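Relham Drawing Desk – Owner's Guide
Section 4: Setting Up for Pencil Work and Erasing
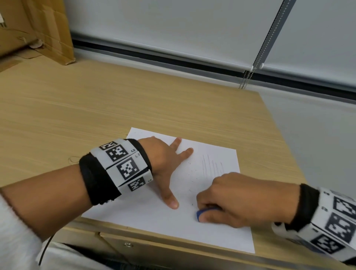

Read this section after the desk has been assembled and leveled (Section 2). The steps apply to loose sheets of plain paper. For pads and bound sketchbooks, go to Section 5.

Before you start

You will need:
Drawing paper
Graphite pencil, HB or softer
Block eraser, with or without a sleeve
Soft brush or dry cloth

4.1 Placing the paper

1. Wipe the desktop with a dry cloth. Grit under the sheet will show up as marks when you shade over it.
2. Lay the sheet near the front edge of the desk, within easy reach of both hands.
3. Turn the sheet until your drawing arm moves across it without strain. A slight turn is enough for most people.
4. Check the near corners. A corner may reach over the front edge while you work on another part of the page, but keep it clear of your body so it does not fold.

Note: Do not tape paper to the desktop. Tape can lift the finish. If you need a fixed sheet, use the Hanon clip board (sold separately) and tape to that.

4.2 Erasing

1. Put the pencil down, away from the sheet.
2. Spread your free hand flat on the paper, palm down. Place the thumb on a blank area.
3. Hold the eraser low, between the thumb and bent fingers. A low grip keeps the eraser from tipping and digging in.
4. Rub in short strokes, moving away from the holding hand. Strokes made toward the holding hand push the paper up into a ridge, and the ridge will crease.
5. Lift the eraser between strokes on dark lines. Dragging it back spreads the graphite.
6. Brush the crumbs off the sheet. Do not wipe them with your palm.

Caution: When you erase near a corner that reaches over the desk edge, slide the sheet back first. Unsupported paper tears easily under an eraser.

Note: If the eraser leaves a gray smear, rub it on scrap paper until it marks clean. With a sleeved eraser, slide the sleeve back only a little – a long exposed end bends and may snap.

4.3 Working close to finished lines

1. Rest your hand on blank paper where you can. If you have to rest it on drawn areas, put a clean scrap sheet under it.
2. Use a corner of the eraser for small corrections.
3. Turn the sheet instead of twisting your wrist.

4.4 Cleaning up

1. Brush crumbs toward the front edge and into a bin. Keep them out of the drawer runners.
2. Remove pencil marks from the desktop with a damp cloth, then dry it right away.
3. Store sheets flat. The drawer holds up to 40 sheets of drawing paper.

Caution: Do not use the block eraser on the desktop. It can leave dull patches that cannot be polished out.

For replacement drawer runners, quote part number 253. Desk height adjustment is covered in Section 6.

Guide text: Lama Nassar. Checked by Wissam Sleiman.
Revised 2020-04-01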